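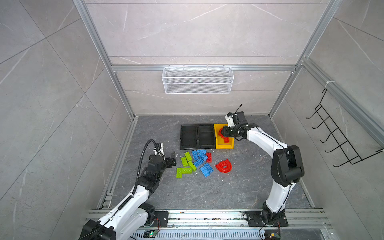 Photo: Bundstead / Brerkevo project files. Reuse allowed with credit.

brerkevo-bench-costs
README

What this is

Cost sheet and planning notes for a two-arm sorting bench, kept by the Bundstead equipment group. We started it after reading one too many quotes that priced the arms and left out everything the arms stand on. If you came for a reason to buy, look elsewhere. We are not convinced a bench like this pays for itself in a shop our size, and the numbers here are meant to be argued with.

Files

costs.csv: one row per purchase, with supplier, price paid and date received
quotes/: what we were offered before we bought
hours.csv: staff time, logged by task
CHANGES: corrections, newest first

What is in the sheet

Prices are in US dollars, before tax. The Fokudthorpe quote for rail, brackets and wall panels was 895. We paid 732 to Bodnár for the same list minus the panels, so do not treat the gap as a saving. Bins and toy bricks sit under "consumables," a label we dislike but kept so old totals still match. Cable, zip ties and printed brackets are lumped in one row. That row is bigger than we planned.

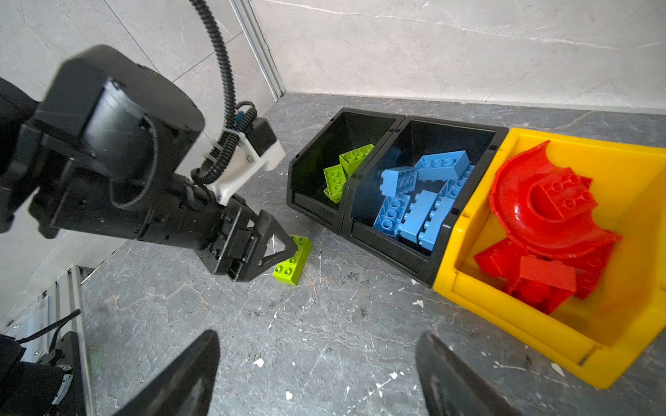
Can I use these figures to budget for a single arm?
Only with care. Halving the total will come out too low, as the frame, bins and setup time cost nearly the same for one arm as for two.

Known problems

Setup time is logged at almost 36 hours. We think that is low. People forget to write down the afternoons spent rerouting a cable.

No row covers cleaning or spare gripper fingers. Add your own.

Sorting bricks by color is an easy job for a demo. A vendor who quotes you a payback period from a task like that should be asked to run your parts, in your bins, before any deposit changes hands. We asked two vendors. One has not replied.

Arm prices are left out under the terms of sale.

Status

Last checked Friday, December 7, 2018. The next pass is planned for January, if the power bill for the bench can be split from the rest of the room by then. Send corrections as a change to costs.csv with the invoice attached. Estimates go in quotes/.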